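Mixing Nanumer: So-yul Min on the low end, stage volume and long soundchecks

Nanumer play the larger room at Stallon in August, their first headline date in a hall that holds 2,000 standing. The four-piece have built their set around two bass instruments, a fretless electric and a bowed double bass, which share the same octave for much of the night. So-yul Min has mixed them at front of house for 111 shows, starting in pub back rooms with a pair of speakers on sticks.

Min trained as a cellist and moved to live sound after college. She says the double bass takes up most of her afternoon.

"The body resonates at 205 hertz, or this one does," she said. "In a small room you hear that as a honk. I take it out with a narrow cut on the microphone channel and leave the pickup alone, because the pickup hardly hears it. Then I check the polarity between the two, and I check it again once the player has moved, which he always does."

The bass has a small condenser clipped below the bridge and a contact pickup under one foot. The pickup is the main source when the band are loud. Min brings the microphone up for the three quiet songs in the middle of the set and mutes it before the drums return. The mutes are stored as scenes on the desk, but she fires each one by hand. An earlier attempt to run them from the drummer's click track ended when the band added eight bars to a song on stage.

The fretless is taken direct. There is also an amplifier behind the player, turned to face across the stage, and Min would like it to be quieter.

"He wants to feel it on the back of his legs and I understand that," she said. "We've agreed on a mark on the volume knob. It creeps up during the second half. By the encore I have taken him out of the main speakers almost completely and he's still the loudest thing on my side of the room."

Monitoring was changed over the winter. The band had used four floor wedges and now work from in-ear packs supplied by Ivanov, the hire firm that also provides the desk. The singer kept one wedge. With less sound coming off the stage, Min was able to raise the vocal before feedback and drop the overall level, and the new record, Vimetti, is arranged in a way that needs the space. Its opening track starts with unaccompanied voice and stays there for well over a minute.

The record was made with close microphones in a dry room, and Min has not tried to copy it. She uses one plate reverb for the voice and a short room setting on the snare drum. The long delay heard at the end of the title track is played live by the guitarist from a pedal, so its timing varies from night to night.

Stallon's balcony is the part of the job she has yet to settle. The main hangs cover the floor and the front rows upstairs, and a separate set of delay speakers serves the seats under the roof. Min has asked for access at 2 o'clock so that she can walk the upper level with the band playing.

"I'll do the double bass first," she said. "Then vocals, then everybody. If there's time left they can rehearse."

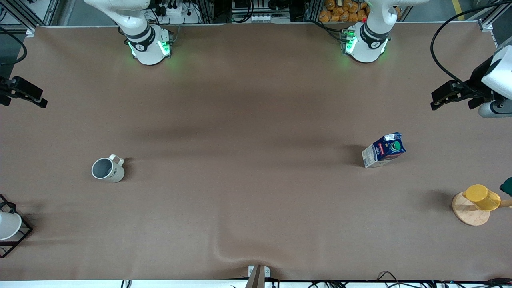 Interview by Mercy Mohamedi

Nanumer play Stallon (main hall) in August. Vimetti is out now on vinyl, CD and download.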